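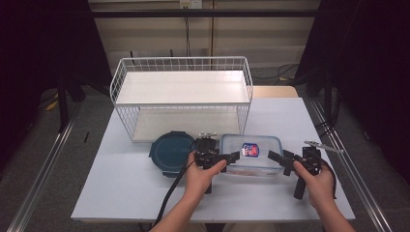 Halteo has a new logo, and I have now read the full announcement twice without finding a reason for it. The old mark was a plain green wordmark that had been around long enough for people to stop noticing it, and I'd call that success. The new one is a lowercase h with a notch taken out of the left leg. The studio behind it, Lindard, says the notch "opens a dialogue". Compare that with the small sticker on the lid of a clear food container, blue border, red and white inside. It's a little rectangle of colour on a lid and it asks for no dialogue at all. I'd put it up against the notch any day.

The case study runs to 1,243 words. I pasted it into a counter because I didn't trust my own patience. The word "human" turns up 13 times. The word "legible" doesn't turn up.

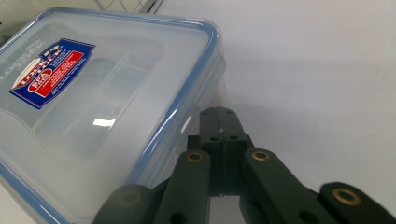

What they did to the typeface

Lindard drew a custom face called Lillska, in 3 weights. It's a decent geometric sans with a slightly odd g, and if you'd told me it was an off-the-shelf font I'd have believed you. Perhaps that's unfair. Custom type can save a big organisation a pile of licensing money, and I'd have respected them for saying so. Instead we get a paragraph on "warmth at scale".

The colours bother me more. The old green is gone, replaced by a pale grey on a paler grey – fine on a designer's monitor, hopeless on a bus shelter in August glare. I walked past one last month and took it for an empty panel.

For what it's worth, I didn't mind the Ragnarsson rebrand, which got the same sort of grumbling. They kept their colour and fixed the spacing. I still can't remember what their press release said.

Posted Sep 26, 2024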